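Atrición lingüística

La atrición lingüística, también llamada erosión o desgaste lingüístico, es la pérdida no patológica, total o parcial, de la competencia en una lengua adquirida con anterioridad por un hablante. Se distingue de la sustitución lingüística, que afecta a comunidades enteras y se desarrolla a lo largo de generaciones, y de la afasia, que tiene origen en una lesión neurológica. El término se aplica tanto a la primera lengua (L1) como a las lenguas aprendidas después (L2 y sucesivas).

Delimitación del concepto

La bibliografía suele clasificar los casos según la lengua afectada y el entorno en que se produce el desgaste. El caso más estudiado es el de la L1 en un entorno de L2, propio de los emigrantes adultos. Le sigue la pérdida de una L2 en un entorno de L1, habitual en quienes estudiaron un idioma en la escuela o residieron un tiempo en el extranjero. La reversión a la L1 en hablantes de edad avanzada forma un tercer grupo, de límites discutidos.

La adquisición incompleta se trata por separado. Un hablante de herencia que nunca llegó a dominar el subjuntivo de su lengua familiar no lo ha perdido en sentido estricto, aunque el resultado observable pueda coincidir con el de un emigrante que dejó de usarlo.

Manifestaciones

El léxico es el componente que primero muestra efectos. Aumentan las pausas, las autocorrecciones y el recurso a hiperónimos o perífrasis. Las palabras de baja frecuencia se recuperan con mayor lentitud, si bien la comprensión se mantiene casi intacta. Por este motivo se admite que, en los adultos, el fenómeno afecta más al acceso que al almacenamiento.

En fonética se ha descrito un desplazamiento de las categorías de la L1 hacia las de la L2, perceptible en el tiempo de emisión de la voz de las oclusivas y en la realización de las laterales. En morfosintaxis los cambios son menores y se concentran en estructuras con alternancia, como la expresión u omisión del sujeto pronominal en español e italiano.

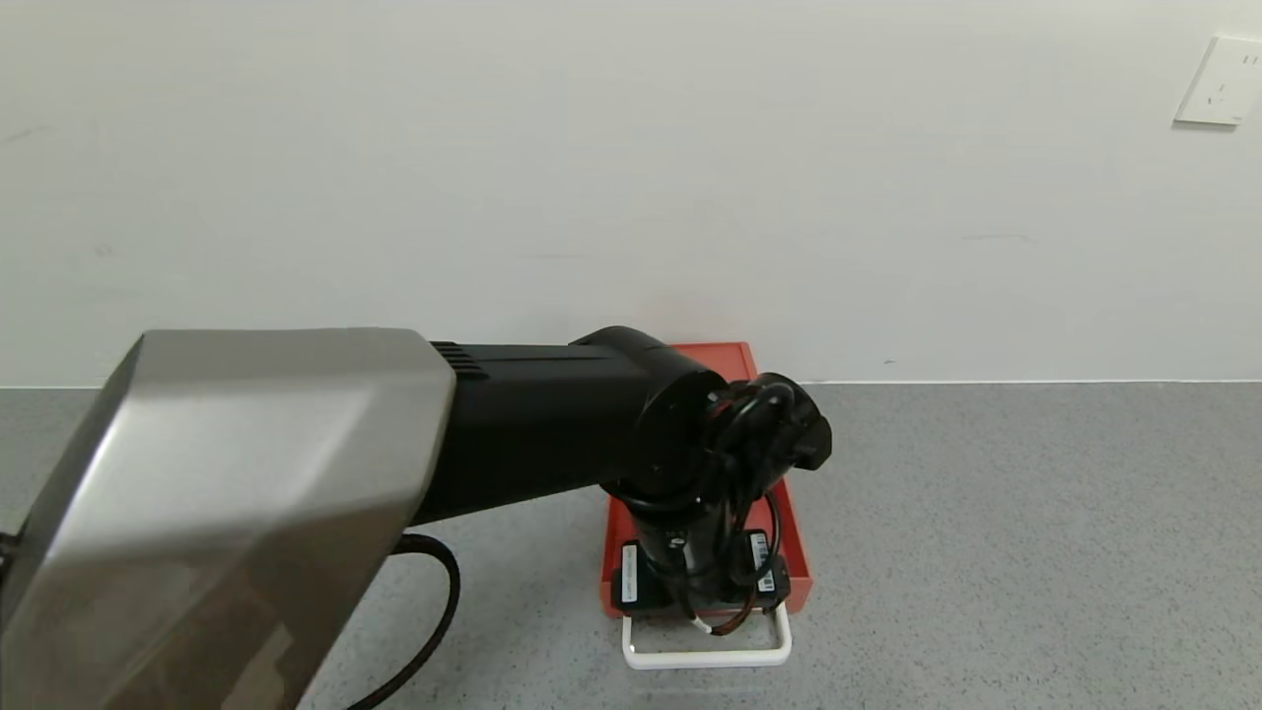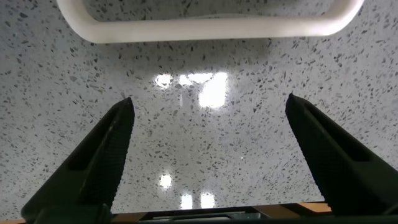
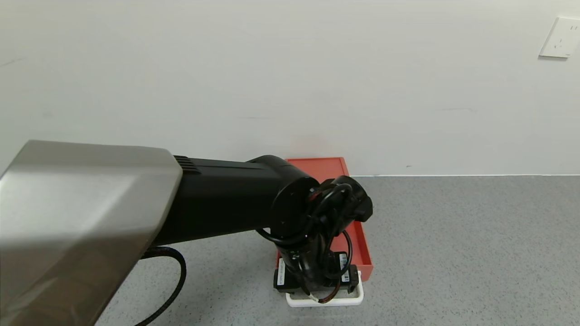
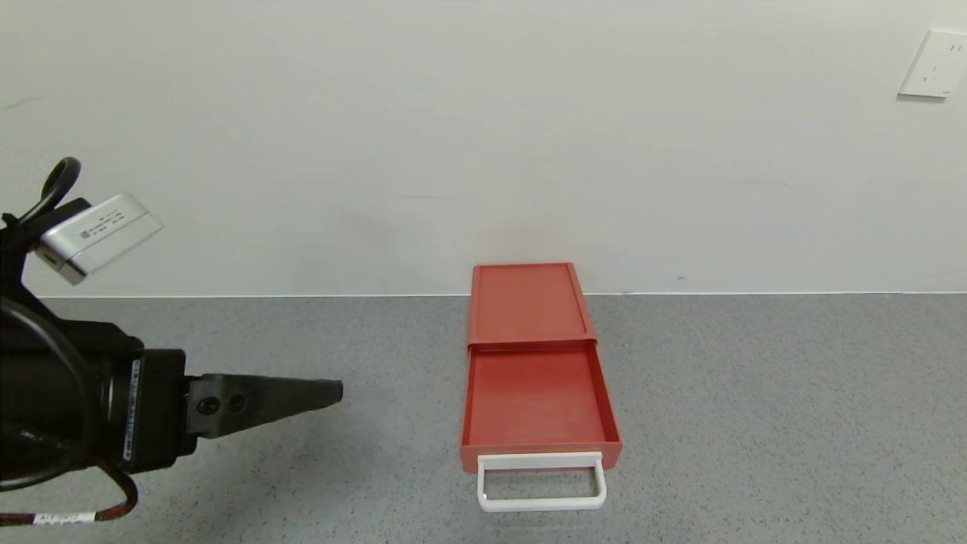 Factores

La edad en el momento de la interrupción del contacto es el factor de mayor peso. Antes de la pubertad la pérdida puede ser rápida y extensa, hasta el punto de que algunos adoptados internacionales no reconocen su lengua de origen en la edad adulta. Después de esa etapa el sistema gramatical resulta mucho más estable.

La frecuencia de uso ofrece resultados menos claros. Kramer y Gagnon compararon a 26 emigrantes neerlandófonos residentes en Nokby con un grupo de control y no hallaron correlación entre las horas semanales de conversación en L1 y la fluidez en una tarea de narración. Sí la encontraron con el uso profesional de la lengua, que obliga a mantenerla separada de la del entorno. Goel propuso interpretar este resultado como efecto de la inhibición: el hablante que trabaja en su L1 debe suprimir activamente la L2, mientras que en la conversación familiar se tolera la alternancia.

También se han examinado la actitud hacia la lengua, el nivel de instrucción y la alfabetización. Esta última parece tener un efecto protector en los niños.

Métodos de estudio

Las pruebas más empleadas son la denominación de imágenes, la fluidez verbal por categorías, los juicios de gramaticalidad y el habla espontánea obtenida mediante entrevista o relato. La batería Robichaud combina cuatro tareas y se aplica en una sola sesión. Incluye un cuestionario sociolingüístico de 20 preguntas sobre biografía, redes personales y hábitos de lectura.

Los diseños longitudinales son escasos por su coste. El corpus de Flotby, iniciado por Văn y MacPherson, recoge grabaciones de los mismos hablantes en tres momentos de su residencia en el extranjero. Sus transcripciones distinguen entre pausa vacía, pausa llena y repetición.

Una objeción frecuente atañe al grupo de referencia. Los hablantes monolingües del país de origen no siempre constituyen una base adecuada, dado que la variedad hablada allí también cambia durante la ausencia del emigrante.

Reaprendizaje

El método del ahorro, tomado de los estudios clásicos sobre memoria, mide la diferencia de esfuerzo entre aprender palabras nuevas y recuperar otras que se conocieron en el pasado. Las segundas se fijan con menos exposiciones, incluso cuando el sujeto afirma no recordarlas.

Véase también

Bilingüismo sustractivo
Hablante de herencia
Interlengua
Transferencia lingüística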